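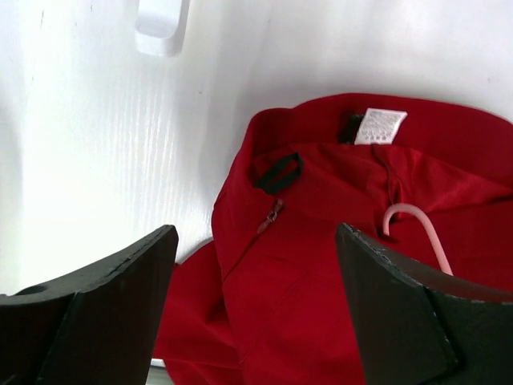

Red, a little shiny, and creased all over.

Print this page | E-mail this page

Search tips Go

Ironing less (and getting the closet back under control)

I used to iron every Sunday night with the TV on and I hated every minute of it. These days the iron comes out maybe twice a month, usually because somebody is going to a wedding. I didn't buy anything fancy to get there. I just got fussier about the stretch between the dryer and the closet, which is where most of my wrinkles were coming from.

Start with the washer, though. If you pack it to the top, the clothes can't move, and they come out in one twisted rope that no dryer is going to fix. I fill mine to three-quarters and stop, even if that leaves a lonely pair of socks in the hamper. Dress shirts get unbuttoned all the way (yes, the cuffs too) and pants get zipped so the teeth don't chew on everything else. Anything dark or printed goes in inside out.

When the wash is done, give each piece one good hard snap before it goes in the dryer. My neighbor Jennylyn Malabanan taught me this one and I thought she was pulling my leg, but my shirts come out so much better! Hold it by the shoulders, crack it like a whip, toss it in. Pants by the cuffs. The whole load takes three minutes.

Now the dryer. Take shirts out while they still feel the tiniest bit damp at the seams, and hang them up right there. I keep a handful of hangers on a hook by the laundry room door so I have no excuse. If you let a load sit in the dryer overnight (I've done it, you've done it), throw in a wet washcloth, run it ten minutes on medium, and pull everything out the second it stops. Don't use a bath towel for this. It stays wetter than you'd think and you end up back where you started.

Slick, shiny fabrics are a different animal. Track pants, windbreakers, linings, that kind of thing. They don't wrinkle as deeply as cotton but a crease that does set is stubborn, and a hot iron can leave a glazed spot that will never come out. Read the tag first. I use the lowest setting with a clean dish towel laid over the top, and I keep the iron moving. Most of the time I skip the iron and hang the thing in the bathroom while I shower with the door shut. Smooth it down with your hands afterward and leave it alone till it's dry.

A spray bottle does nearly as well for T-shirts. Plain water, fine mist, tug the hem and the side seams, walk away. I tried one of those store wrinkle sprays and it worked fine, but it smelled like a hotel lobby and my husband sneezed all through dinner.

On to hangers, my favorite subject, ask anyone.

Wire ones are okay for a light shirt for a day or two. For longer than that they leave those silly little points in the shoulders, and they'll pull a sweater right out of shape. Plastic tube hangers are what I use for most things. Padded ones for anything with thin straps or a wide neck. Sweaters I don't hang at all, they get folded on the shelf with the heavy ones at the bottom.

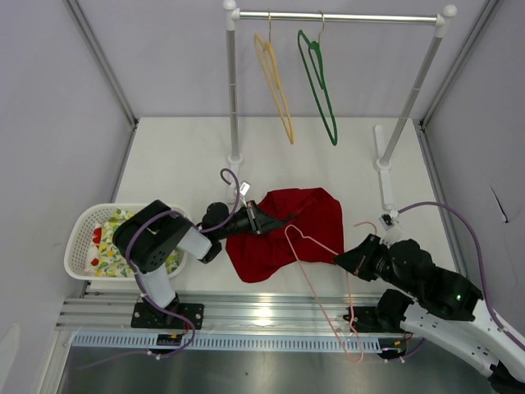

Yellow and green hangers on the rail, with a pink wire one down by the red.

Color is handy if you share a closet. Jeanie Haldane at my church gave each of her kids a hanger color, and now whoever is doing laundry can sort straight onto the rod. We tried it here and it lasted until my son decided he liked his sister's color better, so your mileage may vary. In my own half I use an odd-colored hanger to mark clothes that need something done, a missing button or a hem that's dropping. When I have an evening free I pull those out and get the sewing box.

A few more things on hanging, in no order at all:

Put the hanger in from the bottom of a T-shirt. Going in through the neck stretches it, and you'll have a bacon collar by summer.

Button the top button and the third one down on dress shirts. Mine quit sliding off once I did that.

Slippery tops stay put if you wrap a rubber band around each end of the hanger. Pipe cleaners work too and they look nicer.

Leave some air. If you have to shove clothes aside with your forearm to get a shirt in, that shirt is coming out wrinkled no matter what you did in the laundry room. I pull the off-season stuff every November and again when it warms up, and it goes in flat bins under the bed with a cedar block. Wash it before you store it! Stains that don't show in the fall will be yellow in the spring.

For red things, wash them by themselves or with other reds the first few times, cold water. I learned on a set of white pillowcases. If you've already got a pink load, don't dry it. Wash it over again right away, with oxygen bleach if the tags allow it, and you have a decent chance.

Reader Jayson Soriano wrote in to ask about packing shirts for a trip. I roll T-shirts and fold dress shirts around a pair of rolled pants, then hang everything the minute I get to the room. He also wanted to know if dry cleaner bags help. They do, the thin plastic lets things slide and they don't crease as sharply. Keep them away from little ones, please.

Next time I want to get into ironing boards, and what to do with a cover that's gone brown in the middle. If you have a good trick for pleats, send it to me, because I have never once gotten them even.

Print this page | E-mail this page

Last updated: 5 April 2022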